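Senero approves simulation phase before committing to two-arm robot purchase

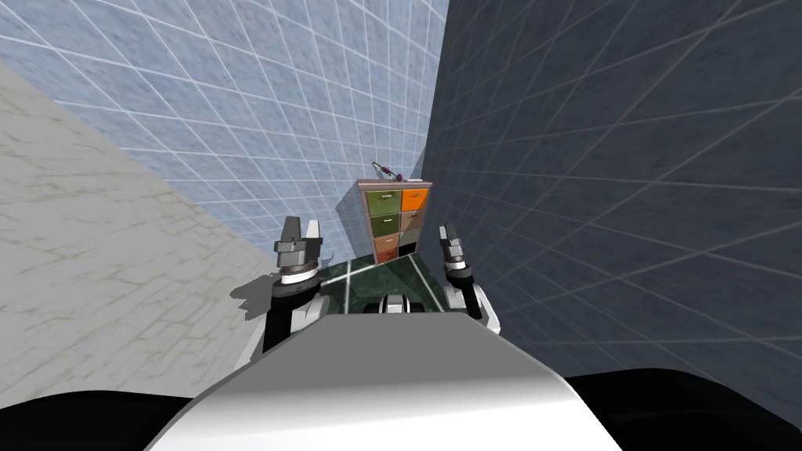 Simulated view over the robot's torso toward a seven-drawer test cabinet. Both grippers are raised.

Senero has approved a simulation phase ahead of its planned purchase of a two-arm mobile robot for the small-parts store at its Virkenness plant. The capital request for the hardware remains on hold and will go back to plant management in March, along with the results.

The store handles low-volume fittings, seals and sample parts kept in drawer cabinets along narrow aisles. Drawers are opened by hand, and the item is removed, scanned and placed in a tote. The proposed robot would take over retrieval on the evening shift, when the store is staffed by one person who also covers the receiving dock.

Two suppliers, Mutum and Whitlock, have submitted quotations. Both offer a wheeled base with two arms and parallel grippers. The quotations differ mainly in arm reach, in what is included under the service agreement, and in who is responsible for integration with the warehouse software. Mutum quotes integration as a fixed-price item. Whitlock quotes it by the hour and leaves the final scope open until a site survey is complete.

An earlier version of the request would have released a deposit on the basis of the written specifications alone. The engineering group asked for that step to be moved. Its review found that neither specification gives enough information to determine whether both arms can work at a cabinet placed in a corner, where a wall restricts elbow movement on one side. A large share of the cabinets at Virkenness stand in such positions.

The simulation phase consists of 2,000 drawer-opening runs for each of the two robot models. Cabinet position, drawer height, handle size, wall finish and lighting are varied between runs. Colors and surface textures are also changed, so that the vision software is not tuned to one set of conditions. Loose items are placed on cabinet tops in part of the test set to check whether arm motion disturbs them.

Four measurements will be reported for each model: successful openings, contact with the walls, time per drawer and the number of runs requiring a restart. A run counts as successful only if the drawer is opened far enough for an item to be removed and is then closed again. Partial openings are logged separately and will not be added to the success figure.

Engineering work for the phase is being charged to the existing process development budget. The only new spending is for computing time and a short-term license for the simulation software. No deposit has been paid to either supplier, and both have agreed to hold their quoted prices until the March review.

The request lists several costs that do not appear in the supplier quotations. These include floor leveling in the oldest part of the store, a charging position with its own electrical circuit, replacement gripper fingers, safety assessment and operator training. Recessed drawer pulls on the older cabinets may also have to be replaced with bar handles. The handle work is carried as an optional line until the simulation results show whether the standard grippers can use the existing pulls.

Maintenance is budgeted separately. The plant expects to keep one spare gripper on site under either quotation. Spare arm joints would remain with the supplier, and the response time for a joint failure is still under negotiation. The engineering group has asked for that response time to be written into the contract, with the service fee reduced if it is missed.

Simulation results will not be used as acceptance criteria. If the purchase goes ahead, the selected supplier will be required to complete a physical trial in one aisle of the store before the second payment is released. The draft contract allows Senero to return the robot during the trial period, less transport and installation charges.

The engineering group noted that simulated contact forces are a known weak point, particularly for drawers that stick or have worn runners. Pull-force readings are being taken from cabinets in the store so that drawer resistance in the model can be set from measured values. Cabinets with damaged runners will be repaired or removed from the robot's working area regardless of which supplier is chosen.

Layout drawings for the charging position have been sent to the plant electrical department. A revised cost sheet will be issued once the floor survey is complete.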